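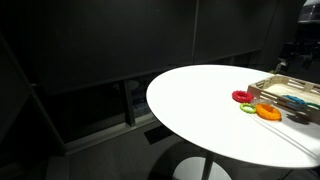 Stop selling me tubeless. I've had it on three bikes now and I'm going back to tubes on two of them, and I don't think I'm the odd one.

Some background. I ride the loop above Ballerham most weeks, 26 miles, half of it gravel that the county regrades whenever it feels like it. Then a commute. Then a hardtail that comes out when the trails dry up, so April on. Three very different bikes and every shop I walk into gives me the same answer for all of them. Go tubeless. Lower pressure, fewer flats, more grip.

Fine. For the hardtail I agree. Rocks, low pressure, big soft tire, yes. Pinch flats were a real problem and they went away. I'm not arguing about that one.

The commuter though. Why. I run those tires hard, I ride on pavement, I get maybe two flats a year. A tube is cheap. Swapping one takes me 10 minutes in the rain with cold hands. Last winter I got a cut the sealant couldn't close, and I ended up putting a tube in anyway, by a bus stop, with white goo up both sleeves. So I was carrying the tube the whole time. And the plugs. And the little bottle. The kit for not getting flats weighs more then the kit for getting them.

Then there's the upkeep, which gets one cheerful line on the package. Top up your sealant regularly. How regularly? Ans Lambrechts, who I ride with, does hers every couple of months and writes it on tape on the rim. I do not have tape on my rim. I pulled the rear off the gravel bike this spring and found a dry rubber skin and a thing like a small sea urchin rattling around in there. It had been doing nothing for who knows how long.

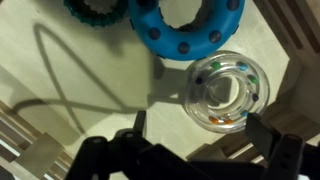
Clear ring with beads inside, on the table.

Cost. I added it up, once, and wished I hadn't. Tape, valves, sealant, a pump with a tank on it, new tires becuase the old ones weren't rated for it, and the rim I dinged trying to seat a bead with a floor pump. 483 dollars over the three bikes. That's a lot of tubes.

Renu Singhal says I'm doing it wrong, and she's been a mechanic for 14 years so, sure, probably. She says a good tire on a good rim goes up first try. Hers do. Mine go up first try in her shop. In my garage they hiss at me. Most people have my garage.

And the weight thing. Put enough sealant in a gravel tire and you've given back most of what you saved on the tube. Nobody I ride with can feel the diference either way. Narendra swears he can. Narendra also swears by latex tubes, so there's that.

What I want is for shops to ask a question first. Where do you ride, how hard do you pump them up, how often will you really look after it. Neelam Maurya's kid came home with a tubeless hybrid for riding to school. School is flat. He is going to leave it against a fence all summer and it'll be glued to the rim by September.

So, tubeless on the hardtail. Tubes on the other two, a decent puncture belt, a patch kit, two levers. Took me one evening to swap back, most of it spent peeling tape. If anybody wants half a jar of sealant, shake it first.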